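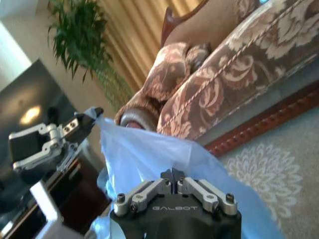
Foro Tapicería y mueble clásico > Conservación y limpieza > Plástico fino sobre chaise longue de damasco: retirada y restos en moqueta

cordoncillo_77
Abro hilo porque no encuentro nada parecido en el buscador. Salón con chaise longue de madera tallada, tapizado floral en beige y marrón, cordón retorcido en el canto del asiento y cojines con fleco dorado. Se protegió con plástico azul claro, del fino, el que se arruga con mirarlo, mientras se pintaba el techo. Ahora toca retirarlo y hay dos problemas:
1) El plástico se engancha en el cordón y en la talla al tirar.
2) Se ha ido rompiendo y la moqueta está llena de trocitos.
Pregunto por el orden de trabajo. ¿Primero mueble y luego suelo, o al revés? El rollo era de Clutis, no sé el espesor.

gramaje
Mueble primero, siempre. Todo lo que sueltes arriba acaba abajo. Si empiezas por la moqueta la haces 2 veces.
En cuanto al enganche: no tires en perpendicular al cordón. Se coge la esquina del plástico y se lleva en paralelo al canto, despacio, plegando sobre sí mismo. El cordón retorcido va cosido a puntadas largas y un tirón seco abre la costura.

nogal_y_cera
Coincido en el orden, discrepo en lo otro. En paralelo al canto el plástico recorre más cordón y tiene más oportunidades de meterse entre los cabos. Yo levanto en vertical, por tramos cortos, con la otra mano apoyada en la tapicería.
Para la talla, pincel de cerda blanda seco. Nada de espátula.

gramaje
En vertical solo si el plástico está suelto. Si está remetido entre asiento y brazo, en vertical lo partes y te queda la mitad dentro.

nogal_y_cera
Si está remetido se saca antes el remetido. Eso es previo a cualquier dirección de tiro.

cordoncillo_77
Está remetido en un lado, sí. Pongo foto general.
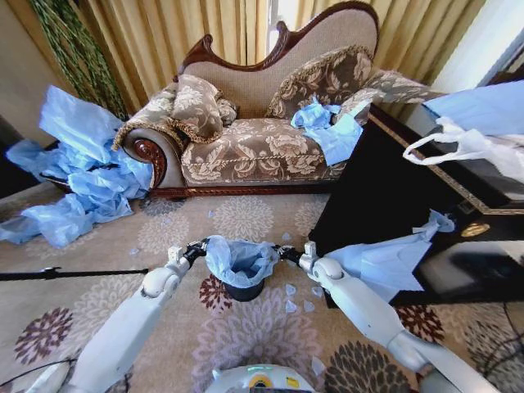
La chaise y la moqueta. Lo peor del suelo queda a la derecha del centro.

Aclaro: a la izquierda el plástico cae por encima del brazo hasta el suelo. En el otro extremo del asiento hay otro bulto contra el cojín. También hay un trozo colgando por delante del mueble oscuro de al lado.

gramaje
Visto. Orden que seguiría:
- Fuera los dos cojines. Se sacuden aparte, sobre una sábana, con el fleco hacia abajo.
- Bulto pequeño del asiento. Sale entero, no lo despliegues.
- Caída del brazo izquierdo. Se recoge desde el suelo hacia arriba, para no arrastrar por la moqueta.
- Mueble oscuro. El plástico se levanta, no se desliza: en un acabado brillante cualquier grano de polvo raya.
- Aspirado de tapicería con boquilla estrecha y potencia baja.
- Moqueta al final.

polipropileno
Dos cosas. La roseta del frente del brazo es el punto donde más se engancha este tipo de film, por el relieve. Repásala con la mano antes de recoger la caída. Y la bolsa blanca de asas del lateral derecho, si es la de los residuos, ponla en el suelo junto a la chaise. Cada viaje con plástico fino en la mano es otro reguero.

cordoncillo_77
Es la de los residuos, la bajo. ¿Y los trocitos? La aspiradora es una Tellgate de 2000 W y me da miedo que los fragmentos se peguen al filtro.

nogal_y_cera
Al filtro no llegan si tiene bolsa. Se quedan en el codo del tubo, que es peor porque no lo ves hasta que pierde succión. Antes de aspirar, cepillo de goma en una sola dirección, se agrupan y se recogen a mano. Aspirador solo para lo que quede.

polipropileno
El cepillo de goma carga de estática la fibra sintética y el film se pega más. En lana funciona, en sintético depende de la humedad de la sala. Yo paso un paño de microfibra apenas humedecido, bien escurrido.

nogal_y_cera
Llevo años con el de goma en moqueta sintética y no he tenido ese problema.

polipropileno
Con calefacción puesta y aire seco sí lo tendrías. Primero hay que saber qué moqueta es. ¿Composición?

cordoncillo_77
No lo sé. En el reverso pone Swanepoel y la referencia 3114, sin composición.

gramaje
Arranca una fibra de una esquina que no se vea y quémala fuera, con pinzas. Si huele a pelo y deja ceniza que se deshace, lana. Si funde y hace bola dura, sintética. Con medallones de este estilo hay de las dos.

tresillo
Entro tarde y en desacuerdo con el planteamiento general. El film fino no es para muebles con talla y cordón. Una sábana vieja de algodón debajo y el plástico encima, sin tocar tapizado. Se retira todo de una pieza, cerrando la sábana por las cuatro esquinas, y no hay trocitos.

gramaje
De acuerdo para la próxima vez. Para esta ya no sirve.

tresillo
Sirve para quien lea el hilo. Y si se insiste en el plástico, que sea de galga alta. El Piromeo de más de 3000 micras que recomiendan en otro hilo es una errata evidente, eso sería una plancha. Mirad la unidad antes de comprar.

polipropileno
Confirmo errata. Ya pedí que la corrigieran.

cordoncillo_77
Actualizo. Prueba de fibra: hizo bola dura, sintética. He probado en una esquina el cepillo de goma y el paño. Con el cepillo los trozos grandes se agrupan bien y los pequeños se quedan pegados a la goma. Con el paño recojo los pequeños pero tengo que aclararlo a cada rato. Haré cepillo y luego paño.
El cordón lo he sacado por tramos en vertical, después de liberar lo remetido. Una puntada suelta junto al brazo, no sé si ya estaba.

nogal_y_cera
Esa puntada dala con aguja curva e hilo del tono del cordón. No la dejes, el cabo va cediendo.

gramaje
Y no cortes el hilo sobrante a ras. Deja un par de centímetros y mételo hacia dentro.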